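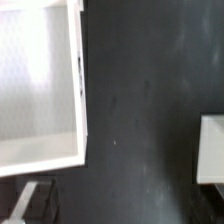

4 盒内定位与提取差错

4.1 资料来源

本节使用的资料来自Toltholm地方档案馆的提取登记。该馆的旧库房与阅览室在同一栋楼里，新库房设在Predgate，两处之间靠一辆小货车往返。搬迁之前，提取人员从接到申请单到把材料交到读者手中都在楼内完成，盒子通常只离架一会儿。搬迁之后，材料要先在Predgate找出，装车，到馆后再核对一遍。这样一来，同一份材料至少经过两个人的手，差错也就有了被记下来的机会。旧库房时期的差错多半由提取人当场改正，没有留下文字，因此本文不做搬迁前后的数量比较。

研究对象限于Escobar家族文书。这批文书包括信件、账册、地契抄本、零散照片和若干装订成册的剪报，形制差别很大，是该馆出借次数最多的一个全宗。文书现存837盒，盒内以文件夹为单位，文件夹以下不再编号。我们取得了从搬迁完成到2024年9月3日为止的全部提取单，共1430张。提取单为一式两联，一联随材料走，一联留在Predgate。两联都保存下来的占绝大多数，只存一联的也纳入分析，但不参与4.4节关于核对环节的讨论。

提取单上的项目有申请日期、盒号、文件夹题名、提取人、核对人和备注。备注栏没有固定格式，有人写得很细，有人只画一个勾。Ingeborg Kasten在整理时把备注逐条转录，原文为西班牙语或德语的保留原文，另附译文。转录稿由Patricio Cisternas通读一遍，两人意见不同的条目另行标出，没有强求统一。

4.2 差错的界定

文献中对“提取差错”的用法很宽，有的把读者填错盒号也算在内。本文只计库房一侧的差错，即申请单填写无误，而送到阅览室的材料与申请单不符，或者材料相符但归还时没有回到原来的位置。前一种称为错取，后一种称为错还。盒子取对、文件夹取错，属于错取；文件夹回到原盒而次序颠倒，属于错还。

次序颠倒是否应算差错，在登记人员中间有过争论。持否定意见的人认为，文件夹上写有题名，次序乱了仍然找得到。我们没有采纳这个意见。Escobar文书的文件夹题名重复很多，仅题为“往来信件”的就散见于许多盒中，同一盒里有两三个同名文件夹也很平常。文件夹没有编号，目录中的先后次序就成了区分它们的唯一依据。次序一旦颠倒，下一位提取人照目录去数，拿到的便是另一个文件夹，而题名看上去完全正确。

另有一类情况介于两者之间：单页材料从文件夹中滑出，落在盒底，归还时没有被发现。这类情况只有在下一次开盒时才会暴露，开盒的人往往也不能确定散页原属哪个文件夹。我们将其单列为“散落”，时间记在发现的那一次，责任环节不作推断。

4.3 编码与抽样

全部提取单先由Leonie Fröhlich按上述界定编码，然后随机抽出200张，由Faustino Camacho在不知道第一次结果的情况下重新编码。两人的分歧集中在错还一项。Fröhlich倾向于依据备注中的用词，凡写有“次序已调”的都判为错还；Camacho则认为，有些“次序已调”是库房人员依照修订后的目录主动做的调整，与归还无关。查对目录修订记录后，我们接受了Camacho的看法，并据此把全部提取单中带有同类备注的条目重新看了一遍。

目录修订本身也带来麻烦。Escobar文书的旧目录是打字稿，后来录入馆内的Naker系统，录入时合并了一部分题名相同的条目。六月间馆方又把合并的条目拆开，恢复为打字稿的样子。拆分前后同一个文件夹在目录里的序号可能不同，而提取单上写的是当时的序号。编码时凡遇到拆分涉及的盒子，都回到打字稿核对。打字稿有几处手写改动，笔迹不止一种，无法确定先后，这些条目最后归入“不能判定”。

我们还按盒内材料的主要类型把盒子分成10类，例如以信件为主、以账册为主、信件与照片混装等。分类依据的是目录描述，没有逐盒开验。目录描述与实际不符的情况肯定存在，但要查清就得把整个全宗打开一遍，馆方出于保护考虑没有同意，我们也认为不值得。

4.4 结果

错取与错还在各类盒子之间分布不均。以账册为主的盒子差错最少。账册本身有封面，有年份，彼此厚薄不同，拿错了很容易看出来。信件与照片混装的盒子差错最多，散落也几乎全部出现在这一类。以信件为主的盒子居中，其中又以同名文件夹较多的盒子为高。剪报册的数量太少，不单独讨论。

盒子在库房中的位置与差错没有明显关系。我们原先预计，放在最上层和最下层的盒子因为取放不便，差错会多一些，资料不支持这个预计。一个可能的解释是，不便取放的盒子都要先搬到工作台上才打开，而放在齐腰高度的盒子常常是拉出一半就在架上翻找。提取单没有记录开盒的地点，这个解释目前只能算猜测。

核对环节发现了多数错取，却很少发现错还。原因在于两次核对的依据不一样。材料送出时，核对人手中有申请单，可以逐项比对；材料归还时，核对人只看文件夹是否回到盒内，不再数次序。归还通常集中在闭馆之前，小货车等着装车，时间也比较紧。现行规程对归还只写了“放回原盒”四个字，核对人照此办理并无不当。

散落的情况值得多说几句。备注中描述散落时，出现最多的词是“盒底”，其次是“贴壁”。后者指薄纸或照片的背面紧靠盒壁，从上方看下去不易分辨。开口的白色盒子，内壁的明暗并不一致（图3），亮处接近纯白，往下则转为偏冷的灰色。浅色的薄纸如果立在亮的一面，边缘与盒壁之间的反差很小；如果平躺在底面上，情形可能略好，但底面与侧壁之间的色差本身也不大。我们没有做照度测量，以上只是从备注用词出发的一点推论。

图3 开口朝外的白色盒子局部，内壁上部较亮，下部偏灰。

与散落有关的另一个因素是盒子的充满程度。盒子装得太空，文件夹会倾倒、弯曲，夹在里面的单页顺着弯曲的方向滑出来。装得太满，抽取一个文件夹时相邻的也会被带起。Escobar文书在迁往Predgate之前做过一次分盒，把过满的盒子拆成两盒，拆出来的第二盒往往只装了一小半，又没有加填充物。备注中“文件夹倒伏”的说法，多数落在这些第二盒上。馆方后来补放了折纸板做的支撑，补放是分批进行的，没有留下逐盒的日期，因此无法把补放前后的提取单分开来比较。

4.5 提取人之间的差别

Predgate的提取工作由多人轮流承担。我们起初不打算按人分析，一来样本分散，二来容易被理解为对个人的评价。Renata Barrientos在审读初稿时指出，差错在时间上的起伏与人员更替相合，不按人看就说不清楚。我们于是把提取人按上岗时间的长短分为新任与熟手两组，不出现个人代号。

新任一组的错取多于熟手，这在意料之中。错还的情况相反，熟手一组略多。Barrientos的解释是，熟手对常用的盒子已有印象，归还时凭记忆插放，而新任人员会翻看目录。她在旧库房工作多年，据她说，过去归还时大家都是凭记忆放的，因为那时文件夹同名的盒子各有固定的人管。搬迁以后分工取消，习惯却保留了下来。我们把这一说法转述给另外几位提取人，有人同意，也有人认为熟手经手的归还多是赶在装车前完成的，差别来自时间而不是习惯。两种说法都说得通，现有的提取单不足以区分。

散落在两组之间没有可见的差别。散落记在发现的那一次，而发现者与造成散落的人大概常常不是同一个，这个结果本身并不说明什么。

4.6 资料的局限

首先，提取单只记录被发现的差错。一个文件夹插错了位置，如果此后没有人再申请这一盒，差错就一直不会出现在登记里。出借频繁的盒子因此在资料中显得差错更多。我们试过用每盒的提取次数作校正，各类之间的先后次序没有改变，但信件为主的盒子与混装盒子之间的差距缩小了。

其次，备注栏的详略因人而异。凡依靠备注用词得出的判断，包括上文关于“贴壁”和“倒伏”的讨论，都偏向于写得细的那几位登记人。把这几位的提取单去掉以后，散落的总量明显下降，分布的形状大致不变。

再次，Escobar文书的题名重复程度高于该馆其他全宗，文件夹以下不编号的做法也只在早期整理的几个全宗中沿用。市政文书和教会登记簿在整理时就编到了件，错还在那里几乎不构成问题。把本节的结果用到这些全宗上是不合适的。

文件夹补编号的工作已经在做，先从同名文件夹最多的盒子开始，用软铅笔写在文件夹右上角，同时在Naker中增加一个字段。编号沿用打字稿的次序，归入“不能判定”的条目暂时空着。补编完成的盒子，其后的提取单没有纳入本节的统计，有关情况见第5节。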